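Visit report: Kolgate demonstration lab, Oltdale
12/13/20

The Oltdale site opened its data collection room to visitors on Sunday afternoon. I went for the kitchen station, where Kolgate gathers the examples used to train its manipulation policy, Skindville. The task set is small: move a lid, a pot and two toy foods within a low cardboard tray on a play kitchen counter. Each attempt is stored as one episode with joint positions, camera streams and a text instruction.

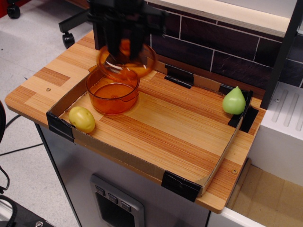 Collection procedure

An operator drives the arm for the full episode. The target is 80 episodes per shift, each capped at 35 seconds. Anything longer is cut and tagged as a timeout, and timeouts are kept in a separate folder. Start positions come from a printed sheet that the operator works through in order. The potato and the pear serve as distractors in the lid task and as targets in others.

Transparent plastic was chosen on purpose. Depth readings on it are poor, and the group wants the policy to work from color images. Fast moves smear the lid in the recording. Those episodes stay in unless the operator lost the grasp.
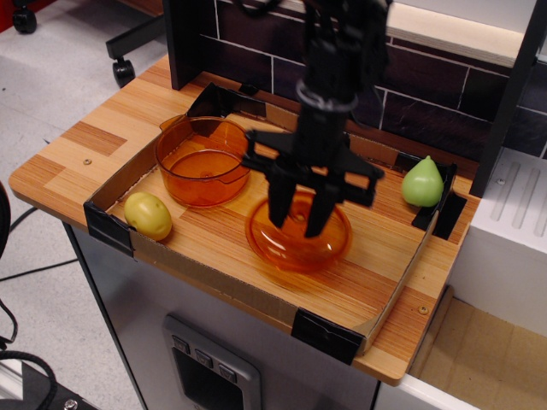
Gergely Virág thought the start positions were too close together, and said that a policy trained on them would learn the tray before it learned the lid. He asked for the spread in centimeters. The staff did not have the figure at hand and took his address.

The arm carries a parallel gripper with two fingers. For the lid, the instruction sheet asks for a grasp at the raised center, with the fingers lowered straight into the well around it. Rim grasps are allowed but get their own tag.
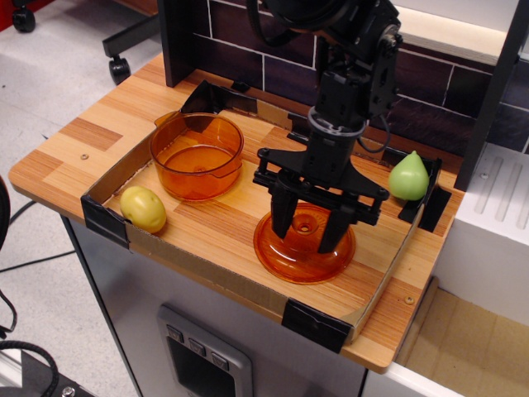 Labeling and storage

Labeling is done in the next room with an in-house tool called Nasrallah. Every episode gets a success flag from 2 reviewers, and disagreements go back to the operator. The current release holds 335 accepted episodes for the lid task. Failed grasps are exported with it under a different flag. The next release is planned for March and adds a second tray layout.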